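Zudance opens Murnusum suture review to outside training programs

01/02/2024

Zudance has put its suture review service, Murnusum, on general sale to hospitals and training centers that run two-handed robotic suturing practice. The service takes video of a practice session, divides it into individual stitches, and returns a marked-up report with measurements and written notes from a human reviewer. It had been limited to sites in the company's pilot group, which opened in September.

Murnusum is sold per seat. One trainee seat costs $1698 a year and covers 20 reviewed sessions. Unused sessions expire at the end of the term. Extra sessions can be added in blocks, and Zudance says block pricing is quoted by site. The price includes no instruments, practice material, thread or camera equipment, all of which remain with the customer.

A session is defined as a continuous recording on one practice piece, from the first needle pickup to the last cut. Breaks can be left in and will be trimmed during processing. Stopping the recording and starting again on the same piece counts as one session if both files are uploaded under the same session number.

The report works at the level of the single stitch. For each one, the software marks the points at which the needle is grasped, driven, released and regrasped, then the start and end of each throw of the knot. The reviewer checks the marks and corrects them before anything is measured. Where two strands cross close to a set of jaws, the direction of wrap can be hard to read from a single view, and these passages are sent to a reviewer in every case. 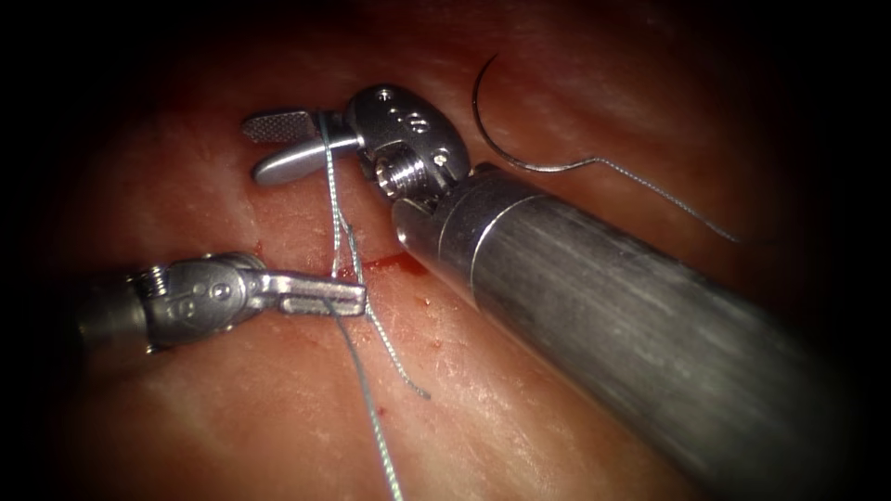

What the report measures

The standard report has four sections: needle handling, thread handling, knot formation and finished line. The first covers the grasp position along the curve of the needle, the angle of the needle to the jaws, and the number of regrasps before each pass. Thread handling covers slack, drag across the tissue, and how often the thread is gripped in the part that will end up in the knot. Gripping there can fray a braided thread, so the report gives the time of each instance.

Knot formation is broken down by throw. Each throw gets a wrap count, a wrap direction, and an entry for which instrument held the short end. If a throw slips back before the next one is laid, it is entered twice, once as formed and once as reset. The section closes with a table of tying times, which can be hidden at sites where the program director does not want trainees looking at speed in the first weeks.

The finished line section is taken from the last minute of video. It lists stitch spacing, tail length and any stitch that sits off the line. Spacing is given as a ratio to the median spacing of that same session, which avoids the need for a scale marker. Sites that want millimeters have to place a reference of known size in view at the beginning and again at the end.

Zudance built the measurement set on its own library, which it puts at over 503 reviewed sessions. The library contains both interrupted and running closures, though interrupted work makes up the greater part of it. Running closures are supported in the current version, with the knot section applied only to the anchoring knots. 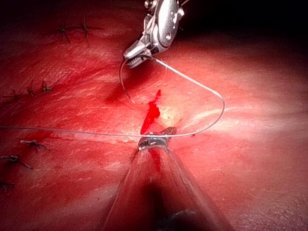
Scoring in Murnusum is relative to the trainee's own earlier work, and there is no pass mark. A site can set one, but it has to be entered by hand and appears in the report as a site value. The software also tries to relate the stitch in progress to those already tied. With a line of knots down the left of the tissue and the needle driver working at the top, the tied stitches give the spacing reference, and the loop of thread held between the driver and the lower grasper is tracked as free thread for the stitch being placed. An instrument shaft that comes close to the camera and blurs is masked, and any measurement that would have depended on the masked area is left blank. In the sample report supplied with the release, blank entries are shown as a dash and are left out of the averages.

Views and file requirements

Murnusum accepts one or more views of the same session. One view is enough for the finished line section and for most of knot formation. Needle angle requires at least two, and Zudance recommends that one be fixed and one travel with an instrument. The views need a common start point, which can be a time code or a visible event such as the closing of both sets of jaws. Files may be uploaded in separate batches, and processing begins when the site marks the session as complete.

The minimum frame rate is 30 frames per second. Variable frame rate files are accepted but are converted on upload, and the conversion may shift event times by one frame. Sound is stripped. Overlays from the console, including arm numbers and tool names, should be switched off, as text that covers the jaws will cause the stitch to be rejected.

Lighting is the most frequent cause of rejected stitches. Glare on a moist surface close to the jaws hides pale thread, and the dark area past the edge of the work hides everything. The setup guide asks for the light to be dimmed until the brightest part of the surface still shows texture. It also suggests a thread color that stands apart from the surface. Gray thread on red tissue is accepted, but the guide ranks it below blue and green.

I-seul Shin, who manages the service at Zudance, said the rejection rules were kept strict on purpose. "We would sooner send back a short report than a full one with weak numbers in it," Shin said. "If we lose the thread behind a wrist for half a throw, that throw is blank. Sites complained at first. Most of them moved the light and sent the next one in."

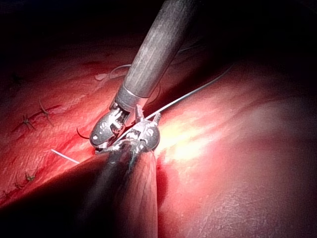

Can Murnusum be used with recordings a site already has?

Older recordings are accepted if they meet the frame rate rule and show the whole stitch from needle pickup to cut. They are charged as normal sessions. Zudance does not review recordings of operations on patients, and an upload with patient details in the file name or on screen is deleted without processing.

Turnaround and reviewers

Reports are due within 63 hours of a completed upload. The automatic part takes under an hour for a typical session, and the remainder is queue time and human review. A preliminary version with no reviewer notes can be released as soon as the automatic part is done. It is marked as unchecked on every page and cannot be exported to a trainee record.

Reviewers work from the company's office in Netthorpe. Each session is read by one reviewer, and a second reads it if the first changes more than a set share of the automatic marks. A site may dispute a mark by leaving a comment at the time point. Disputed marks go to a reviewer who has not seen the session, and the outcome is added to the report along with the original entry.

Written notes are limited to five per session. Each is tied to a time point and refers to one action, for example a needle held too near its tip or a tail left too long to clear the next stitch. Notes are in English only in this release.

Moon add-on

A second product, Moon, has been released alongside the service. Moon is a planning tool for instructors, and it uses the Murnusum results to draw up the next practice piece. It can set several short lines on one surface, each with its own thread and stitch count, so that a trainee moves from closely spaced stitches to wider ones within a single session. The plan is printed at full size and can be traced onto the surface before cutting.

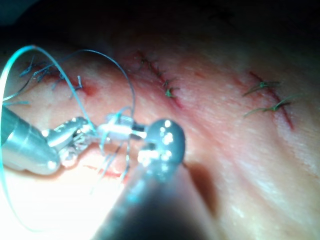
Each line in a Moon plan has its own entry in the report, and the lines are compared with one another as well as with earlier sessions. Instructors can fix the order in which the lines are closed or leave it open. When it is left open, the software assigns each stitch to the nearest line in the plan, and a stitch placed between two lines is held for the reviewer. Moon is included at no charge for the first year of any seat bought at the listed price. Zudance has not given a price for later years.

A few functions described during the pilot are absent from the release. Live marking during a session has been withdrawn and has no new date. Force estimates are also missing, and Shin said they would stay out until the company could check them against instruments with sensors in the jaws. Export is available as PDF and as a plain table with one row per event. Direct links to training record systems are handled case by case.

Storage is set at two years from upload. Sites can shorten the period for video and keep the event tables, but a report whose video has been deleted can no longer be disputed. Seats can be moved from one trainee to another once during the term, and completed reports stay with the first trainee.

Orders are being taken now through the Zudance sales desk. Pilot sites keep their current terms until their existing seats run out, after which the listed price applies.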